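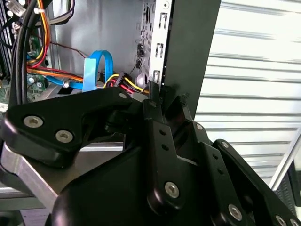
Setsuko Sugiyama reckons every old computer deserves one proper look inside before anyone writes it off, and after a few months of running this project with her I've come round to her way of thinking.

So I'm very happy to announce that the Skirnow Computer Reuse Project is opening its doors in Fleston from January! We'll be taking in unwanted desktop towers, checking them over, and passing the good ones on to local households. The ones beyond saving get stripped for parts, which go into drawers until another machine needs them.

I should say I'm no engineer. When I started I couldn't have told you a power supply from a hard drive (Kohei Hamada had to draw me a diagram, and I still keep it in my coat pocket). But once the side panel is off, a desktop is a friendlier thing than you'd expect. Most of it is held in with screws and latches, and you learn where things live fairly quickly.
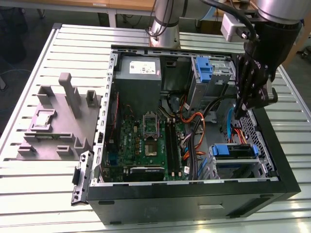

Processors are what we're shortest of. Plenty of towers have a perfectly decent board and an empty socket, so if you've got an old chip sitting in a drawer, please bring it in — a small box with a bit of padding will do nicely. Memory is welcome too, and so are power leads, which vanish here faster than teaspoons.

We've set ourselves a target of 114 finished machines in the first year. Takeshi Hayashi thinks that's cautious and I think it's plenty, so we'll see who buys the cake.

A grant of £3000 from the Gowda Fund has paid for benches and tools, and we're very grateful for it.

If you're giving us a computer, copy off any photos or papers you want to keep first. We wipe every drive that comes through, and we can't get things back afterwards. Laptops and printers will have to wait, I'm afraid, as we've only got shelves for towers at the moment.

To donate, or to ask about learning repairs with us, speak to Anselmo Usuga at the Skirnow front desk.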